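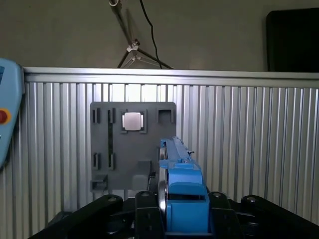 Fixture board at the Dandham bench, from the wrist camera. Pendant at far left.

The fault we have been chasing since October is a dropped part on the CPU pick. It first showed up as one failure in 100 cycles, which I blamed on a worn fingertip pad. I replaced the pads. The rate went to 6 in the next 100, and at that point I stopped replacing things and started logging.

Some background for anyone who hasn't read the earlier posts. The cell takes parts between a desktop PC and a printed fixture: processor, hard drive, that class of object. Motion and recovery run on Torkero, our own sequencer. The gripper reports finger position and motor current, and Torkero decides from those two numbers whether a part is held.

That decision was the first mistake. The held test was "current above threshold at any time after the close command." Closing on nothing also produces a current spike when the fingers reach their stop, so an empty grip could pass. Torkero then carried on with the next step, lowered over the socket, and pressed.

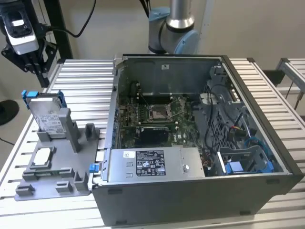
Pressing is where it stops being a nuisance. With no processor between the fingers, the tips travel further down than the plan assumes, and an open LGA socket is a field of very small spring contacts. We lost one board this way. The force limit did not trip, as it was set for drive insertion, which needs a good deal more push. Nothing in the sequence changed the limit between steps. I wrote that code and I had assumed it did.

The second fault hid behind the first. The printed pocket for the processor had crept out of square, enough that one corner of the part sat proud and the fingers closed on an edge. Some of the drops were real drops and some were picks that never happened. Until the held test was fixed, the log recorded both as "placed, retry."

Changes made so far:

- Held now requires finger position inside a window and steady current for 18 consecutive samples.
- Force limit is set explicitly at the start of every step. A step without one will not load.
- Fixture reprinted with thicker pocket walls.
- Retry after a failed placement is disabled. The arm backs off and waits for a person.

The cell has run 1000 cycles on a scrap board with these in place. Four stops, all correct, all at the pick. I would like to see the same number with the drive steps included before I put a good board back in.

Still open: the Zulu branch uses the old held test and has not been merged.

3 comments | 11 shares

This site uses cookies to remember your settings. Accept | Manage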